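Family media agreement

A family media agreement is a set of household rules, usually written down, that sets out how the members of a family will use phones, tablets, game consoles and the internet at home. It may be a single page stuck to the refrigerator or a longer paper that everyone signs, parents included. Families often draw one up when a child gets a first phone, though plenty of them start earlier, when the children are still sharing a tablet on the living room rug.

Background

House rules about screens are a good deal older than the internet. By 1960 many homes had a television set, and with it came the familiar arguments over bedtime, homework and who got to choose the program. Those rules were mostly spoken ones, and they changed with the mood of the evening. Written agreements became more common once children began carrying their screens from room to room — and out the front door — and a parent could no longer keep track of things simply by glancing over from the kitchen.

Usual contents

Most agreements say when devices are put away, where they are charged overnight and what a child should do after getting an unkind or worrying message. Many name certain places, such as the dinner table, where no one uses a phone at all. Some also cover spending, the sharing of family photographs, and whether a parent may look through a child's messages (often the longest conversation of the lot). A good many families like to leave room for the pleasant side of being online too, such as calling grandparents or learning a craft from a video.

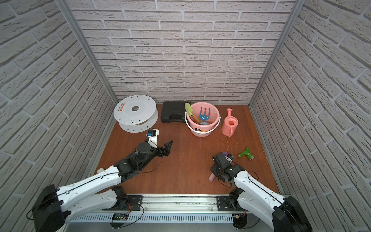
White brick-patterned walls and a floor with a reddish-brown wood grain.

Time limits are handled in different ways. One household may allow a set stretch each day, while another gives out a weekly allowance, 300 minutes for instance, and lets the child decide how to spend it. The second way asks more patience of everybody, especially toward the end of the week, but it gives an older child some practice in planning ahead.

Drawing up and review

Agreements tend to go down more easily when the children help to write them. A six-year-old may only want to draw the border, and a teenager may want to argue over every line, and both can be welcome at the table. It is common to go back over the page after a month or two, and again when school lets out in June, when the old hours may no longer suit anyone. Parents who sign are generally expected to keep to the same promises, and children can be very quick to point out when they have not.

See also

Screen time
Parental controls
Digital citizenship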